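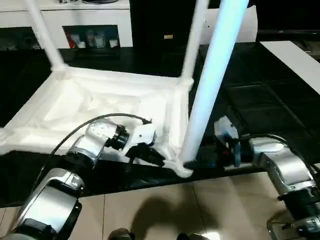

# Equipment Planning Coordinator, Two-Arm Handling Program

**Employer:** Brophy Institute, Division of Applied Automation
**Location:** Golleck Building, ground floor laboratories
**Hours:** 40 per week, on site
**Reference number:** 3526
**Applications close:** end of April

The Brophy Institute invites applications for the position of Equipment Planning Coordinator. The successful candidate will plan, budget and purchase equipment for the Drurutar program, which studies how two-arm robots handle small household furniture, including items that arrive in plastic film. The Institute was founded in 1973 and has maintained its own laboratories in the Golleck Building throughout.

The position reports to Sinéad Gallagher, Head of Laboratory Operations.

## Background to the position

Purchasing for the program has until now been divided among the research groups. Each group prepared its own requests, and orders for arms, grippers, cables and tables were placed at different times of the year. Several items were bought twice, and spare gripper fingers were on more than one occasion out of stock while a trial was scheduled. The Institute has decided to place this work under a single coordinator – with one budget, one parts register and one replacement schedule.

The first task will be a purchasing plan for the second handling station, known internally as Cirno. The plan must cover the arms and end effectors, the work surface, cable routing, wrist and head cameras, storage, and the furniture used in the trials. Stools, shelves and similar goods are consumed in larger numbers than the original budget allowed for, as joints loosen and surfaces become scratched with repeated handling.

## Duties

- Prepare the annual equipment budget for the program and report spending against it each quarter.
- Obtain written quotations, compare them on full cost of ownership, and prepare recommendations for approval.
- Maintain the parts register for both stations, including grippers, finger pads, cables and camera mounts.
- Schedule inspection and replacement of wear parts. The present guideline calls for inspection of finger pads every 4000 grasps, and the coordinator will be expected to review that interval.
- Observe trials regularly and discuss with operators which parts limit their work.
- Arrange delivery, acceptance checks and the return of faulty goods.
- Keep records of warranties, service agreements and software licenses.
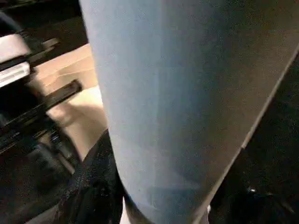
*Wrist camera view, Drurutar program.*

## Qualifications

Applicants must have:

- a degree or completed vocational training in engineering, supply management or a related field;
- experience in purchasing technical equipment, preferably for a laboratory or production site;
- the ability to read mechanical drawings and data sheets;
- good command of spreadsheets and a purchasing system of any common type;
- clear written English.

Knowledge of robot arms, end effectors or machine safety rules is an advantage. Applicants without it will receive training from the operating staff during the first months of employment. Programming skills are not required.

## Conditions

The appointment is for two years, with the possibility of extension subject to funding. Salary follows the Institute's scale for technical and administrative staff, and prior experience is taken into account. Part of the work takes place on the laboratory floor, where closed shoes must be worn and the instructions of the station operator followed at all times. Working hours are flexible outside scheduled trials – these normally begin at 9:00 a.m.

## How to apply

Applications should consist of a cover letter, a résumé and the names of two references. Applicants are also asked to submit one page describing an equipment purchase for which they were responsible, stating how the budget was set and what they would change if the purchase were repeated. Confidential prices and supplier names should be removed.

Please quote reference number 3526 and address all documents to Aisling Brennan, Personnel Office, Brophy Institute. Questions regarding the duties of the position may be directed to Sinéad Gallagher. Selected applicants will be invited to an interview and a visit to the laboratory. Travel costs for the interview are reimbursed upon presentation of receipts.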